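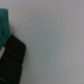
Fig. 1 - Pièce de tissu bleu-vert au bord d'une surface gris clair.

Tudus - Collection « Linge et plans de travail »
Fiche de données

Version de la fiche : 23 mars 2021
Responsable de la collection : Merike Grīnberga, unité Textiles et usages domestiques, institut Clelterel
Langue de la documentation : français
Langue des étiquettes : français, avec table de correspondance anglaise

Présentation

La collection Tudus réunit des vues de pièces de tissu posées, repliées ou déplacées sur des surfaces planes. Elle a été constituée par l'institut Clelterel pour l'étude des gestes de pliage et de rangement du linge de maison. Elle comprend 293 séquences, dont 267 ont été annotées. Les séquences restantes sont distribuées telles quelles, dans un répertoire distinct, et ne doivent pas être utilisées pour le calcul des scores de référence.

Le domaine couvert se limite au linge d'usage courant : torchons, serviettes, gants, petites pièces tricotées. Les vêtements et la literie relèvent d'une autre collection, Brinon, dont la documentation est tenue séparément.

Contenu du dépôt

Le répertoire « vues » contient les images, classées par séquence. Le répertoire « etiquettes » contient un fichier par séquence annotée, au format texte, encodé en UTF-8. Le fichier « inventaire » recense les 86 pièces de linge employées, avec leur teinte nominale, leur matière lorsque celle-ci est connue et leurs dimensions à plat. Le fichier « surfaces » donne la liste des plans utilisés et leur finition.

Les pièces dont l'étiquette de composition était absente ou illisible portent la mention « matière non renseignée ». Aucune matière n'a été déduite de l'aspect de la pièce.

Étiquettes

Chaque vue annotée reçoit une teinte, un état et une mention de visibilité.

La teinte est choisie dans une liste fermée. Les tons intermédiaires entre le bleu et le vert, comme celui de la figure 1, sont regroupés sous « bleu-vert ». Les sous-catégories « canard » et « pétrole », présentes dans la première version, ont été supprimées - les annotateurs ne les distinguaient pas de manière stable.

L'état prend l'une des valeurs suivantes : étalé, plié, froncé, en tas, indéterminé. La valeur « indéterminé » s'impose lorsque les plis visibles ne permettent pas de trancher. Elle n'est pas considérée comme une erreur d'annotation.

La visibilité est dite entière lorsque tout le contour de la pièce est présent dans la vue, et partielle dans les autres cas. Une pièce coupée par le bord de l'image est toujours partielle, même si la portion manquante paraît faible.

Surfaces

Les plans clairs et unis sont majoritaires. Ils présentent peu de repères visuels et leur teinte apparente varie avec l'éclairage : un même gris peut tirer vers le rose dans une partie de la vue et vers le vert ou le bleu dans une autre. Ces variations n'ont pas été corrigées. Les utilisateurs qui procèdent à une balance des couleurs sont priés de l'indiquer dans leurs publications et de préciser la méthode retenue.

La netteté n'est pas homogène. Les vues floues ont été conservées dès lors que la teinte du tissu restait identifiable.

Procédure d'annotation

L'annotation a été réalisée par deux personnes travaillant séparément, selon le guide Vaněk, joint au dépôt. Les désaccords ont été soumis à la responsable de la collection. Les deux annotations initiales sont conservées à côté de la valeur arbitrée, ce qui permet de recalculer les taux d'accord.

Le guide fixe à 3600 le nombre maximal de vues confiées à un même annotateur par campagne. Ce plafond doit être respecté pour toute extension de la collection.

Limites connues

- Les teintes foncées sont peu représentées et se confondent parfois avec les zones d'ombre.
- La distinction entre une côte de tricot et un pli serré n'est pas fiable sur les vues floues.
- Les dimensions de l'inventaire ont été relevées avant lavage.
- Plusieurs pièces de même modèle portent des numéros différents ; l'appariement entre vue et numéro reste à vérifier pour les gants.

Conditions d'utilisation

La collection est mise à disposition pour la recherche et l'enseignement. Toute redistribution doit comporter la présente fiche, sans modification. Les demandes de correction sont adressées à l'unité Textiles et usages domestiques, avec le numéro de la séquence et la valeur contestée. Les corrections acceptées sont intégrées à la révision annuelle de juin.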